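Why Do We Eat With Forks and Spoons?

Have you ever stopped in the middle of dinner, with a noodle dangling from your chin, and wondered who decided we should eat this way? It's a good thing to wonder, and the answer goes back a very long time.

Spoons are much older than forks. Long ago, people near the sea scooped up their food with shells, and other people carved spoons out of wood or bone. Soup is hard to hold in your hands, after all – go ahead and imagine trying!

Forks took longer to catch on. For hundreds of years, many people in Europe ate with their fingers and a knife, and when small table forks first came along, some folks thought they were terribly silly. Why carry a tiny pitchfork to dinner when you already had 9 fingers and a thumb to spare?

Chopsticks have been around for more than 3,000 years, and they started out as cooking tools. And in plenty of homes today, clean hands are still the very best way to enjoy a meal, especially when there's warm flatbread to tear and dip.

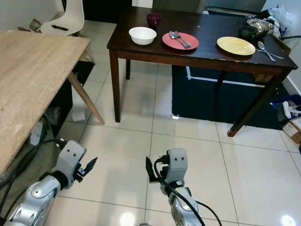 A spoon and a fork side by side on a pink plate.

Tonight, take a good look at your own spoon before you dig in. Can you find your face in it? Now turn it over and look again!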